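Green does not mean safe

Fault 227 at the Clamdale shop. Again. The right arm stopped mid-reach, held there, then dropped its shoulder a hand's width when somebody leaned in to clear the table. No one hurt. So the report says "no incident" and everybody moves on.

I don't buy it. The lights on the base were green the whole time. Green to me means go ahead, put your hand in. On these arms it means the power is on and teh controller is happy with itself. Two very different things.

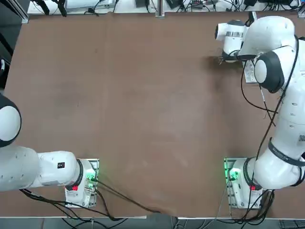 Both bases showing green, right arm up over the table.

Walumura sent a software patch in June. Fine. A patch doesn't change what a person thinks when they see a green light. And the stop button is small, low on the base, right where you'd have to reach under the arm to hit it. Who signed off on that?

Gradham had the same drop after 1104 cycles and pulled the arms for 14 days. Lost work, sure. They also put a big stop at the front of each table. Arrieta should pay for the same here, before the next fault, not after somebodys wrist is in the way.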